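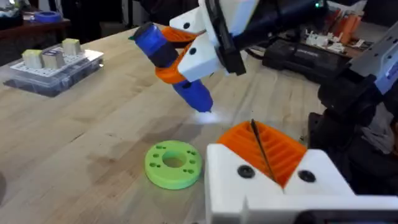 After one winter my top had a gap at the wall side and two screws were bent, a customer from Firkelside wrote to us. The screws in this case were tightened in round holes, and the wood could not move. Please read this section fully before you fix the top.

4. Fixing the wooden top to the Miteck base

You need: the top, the base, 16 screws from bag 3333, a cordless drill, a pencil, a tape measure.

4.1 Let the top rest in the room for two days, flat, with air on both sides.

4.2 Lay the top upside down on a blanket. Check that no screw or small stone is under it.

4.3 Put the base on it, also upside down. The distance from the end of the top to the first leg must be the same left and right. Measure it twice — the legs are difficult to move later.

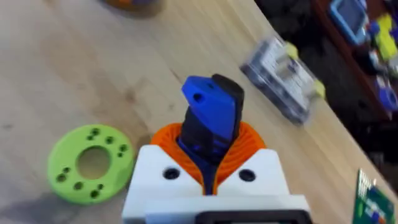
4.4 Mark the middle of every slot with the pencil. Take the base away and drill the pilot holes. They must not be deeper than the screw.

Caution: The top is 40 mm thick. Longer screws from another shop can come out through the surface.

4.5 Put the base back and drive the screws with the drill on the lowest torque setting. Stop when the washer touches the metal, then turn the screw back a quarter turn.

Note: The front row has round holes and can be tight. Only the rear row has slots.
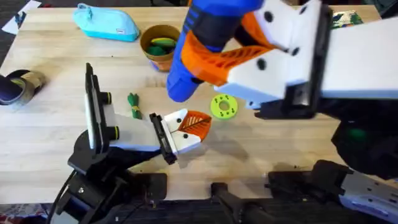 Can I use glue together with the screws?
Please do not use glue. The top becomes wider in damp months such as August, and a glued top can crack.

4.6 With two persons, turn the bench over and set it on its feet. Do not lift it by the top only.
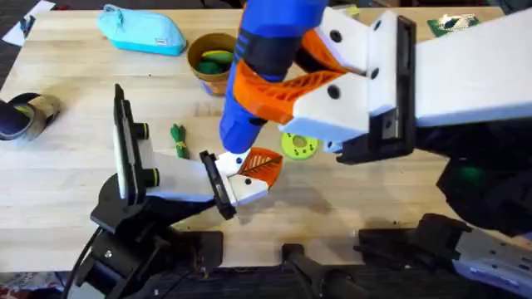
Cordless drill, angled down over a wooden top.

4.7 Adjust the feet until the bench does not rock. Check the screws again after one month.

If a part is missing, write to our office in Brustmont and give the number of the bag.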